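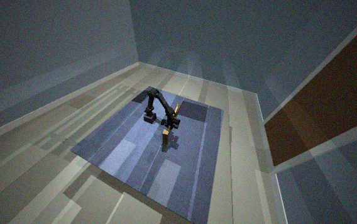 Aug 18, 2019

We signed the lease on the Banov Street place on Friday, so the apartment hunt is over. I said I would write up how it went, mostly for the people at work who keep asking whether it makes sense to move out to the Nirkent side.

The short version is that we saw four places, liked two, and applied for one. The long version takes in a broken elevator and a lot of parking meters.

Our old lease was up at the end of October, and the renewal letter came with an increase we didn't want to pay. The building is fine. The bedroom faces the loading dock behind the grocery store, and the trucks start before five. I had put up with that for the rent we were paying, but not for the new number.

The first place was in the Pradico building, the tall one by the station. The listing said "steps to the train" and that part was right. The elevator was out the day we went, so we took the stairs to the sixth floor. The kitchen was new and the closets were tiny. Parking was extra, and there was a waiting list for it. We thought about it overnight and passed.

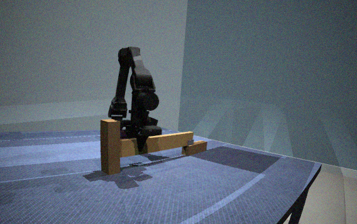

Is it worth paying more to live right next to a station? For us it would have been if we both took the train, but only one of us does, and the other would have been hunting for a parking spot every night.

The second place was a basement unit off Edwards Avenue. It was cheap and it was large. It also smelled damp, and there was one window in the living room that looked out at a retaining wall. We were out of there in ten minutes.

The third was the upstairs half of a duplex farther down Edwards. I liked this one a lot. It had a covered porch, a gas stove, and a laundry hookup in the hall. The owner wanted a two-year lease, though, and wouldn't go shorter. We don't know where we will be in two years. I asked about a clause that would let us out early with notice, and the owner said no, politely.

Banov Street was the last one. It's a ground floor end unit with windows on three sides, which makes a big difference in the afternoon. The bathroom tile is old and the dishwasher is loud. The bus stop is at the corner, and the walk to the Nirkent station took me 14 minutes at a normal pace. One parking space is included. The application fee was $72 and we heard back the next day.

I posted a few notes on the neighborhood board while we were still deciding, and got some useful answers about the heating bills.

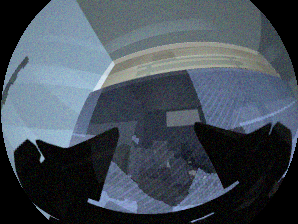 One reply said the end units on Banov run colder than the middle ones, and that we should ask for last winter's gas bills before signing anything. I did ask. The manager sent them over that afternoon, and the worst month was higher than ours now but not by enough to change our minds.

We also got $400 off the first month by agreeing to move in two weeks early. That means paying for both places for a little while, and it roughly evens out. I would still take the overlap. Last time we moved everything in one day, and I don't want to do that again.

Next up is getting quotes from movers and measuring the couch. The front door at Banov Street opens into a narrow hall with a turn in it, and I forgot to bring a tape measure to the showing. I'm going back Tuesday evening to check.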